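Ticket 2889 - Shared calendar shows appointments one hour late after import
Opened by: Aileen Belmonte, Castillo front office
Product: Roleo desktop, version 4 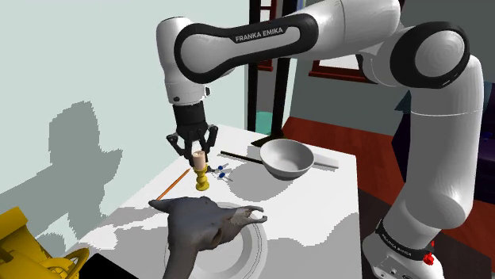
Hello support team,

I am writing again about the calendar in Roleo, because the reply I received on the first ticket was closed before I could try everything. I will explain from the beginning, so the new person does not have to search.

In May we moved our appointments from the old Namska calendar to Roleo. I exported one file from Namska and imported it with the normal import window. In total there were 109 appointments. All of them arrived, and the names and notes are correct. But the repeating appointments are displayed one hour later than they should be. The single appointments are fine. For example, our morning delivery meeting is at 8:30 and Roleo shows it at 9:30. If I open the same meeting and look in the details, the start time is also 9:30, so it is not only a problem of the display.

What I have already tried:

- Closed Roleo and started the computer again. No change.
- Checked the time zone in Windows. It is correct.
- Checked the time zone in Roleo, under Settings, General. It is correct also.
- Deleted one repeating meeting and made it again by hand. The new one stays at the right time, on my computer and on the computer of my colleague Janelle.
- Imported the file a second time in an empty test calendar. Same result, one hour late.

I can make the meetings again by hand if there is no other way, but some of them have many exceptions (holidays, moved dates) and I would prefer not to lose these.

Thank you for your patience with my long message.
Aileen Belmonte

Reply from Benjie Buenaventura, support, 10:15

Hello Aileen,

Thank you for the clear list. Could you please open the exported file in Notepad and look for the lines which begin with TZID? I would like to know what is written after the equals sign. Please do not save the file when you close it.

Also, is the calendar shared with the Briso add-on, or only inside Roleo?

Benjie

Reply from Aileen Belmonte, 11:40

Hello Benjie,

The repeating meetings have a line with TZID and after it the word "Custom". I did not find the name of any city. The single appointments do not have this line, their times finish with the letter Z.

The Briso add-on was installed before, but Janelle Bautista removed it from both computers before we did the import. I looked in the list of add-ons now and it is not there.

Aileen

Reply from Benjie Buenaventura, support, 13:05

Then I think we have found it. The word "Custom" points to a small table at the top of the file, and in your file this table probably has no rule for summer time. Roleo reads the winter offset and uses it for the whole year. The single appointments are saved in universal time, so they don't need the table.

Please try these steps:

1. Make a copy of the exported file and work only with the copy.
2. In Notepad, use Replace to change "Custom" to the name of your time zone, exactly as it is written in Roleo under Settings, General. Use Replace All.
3. Save the copy and import it in the test calendar first.
4. Compare 2 or more meetings, one of them with a moved date.

Benjie

Reply from Aileen Belmonte, 15:20

Hello Benjie,

I did the steps. The first time, Roleo refused the file with the message "Unknown zone". I had typed a space where there should be an underscore - my mistake. After I corrected this, the import was accepted and the delivery meeting is at 8:30. The moved dates are also in the right place.

One question remains. If I import the corrected file in the real calendar, will I have every meeting twice?

Aileen

Reply from Benjie Buenaventura, support, 15:45

Yes, you would, so please empty the real calendar before the import. Export it first, in case somebody has added new appointments after May. Those you will need to enter again by hand.

I leave the ticket open until you confirm.

Reply from Aileen Belmonte, 16:50

It is done. There were a few new appointments and I entered them again. Janelle sees the correct times on her side too. You can close the ticket, and many thanks for your help.

Status: Closed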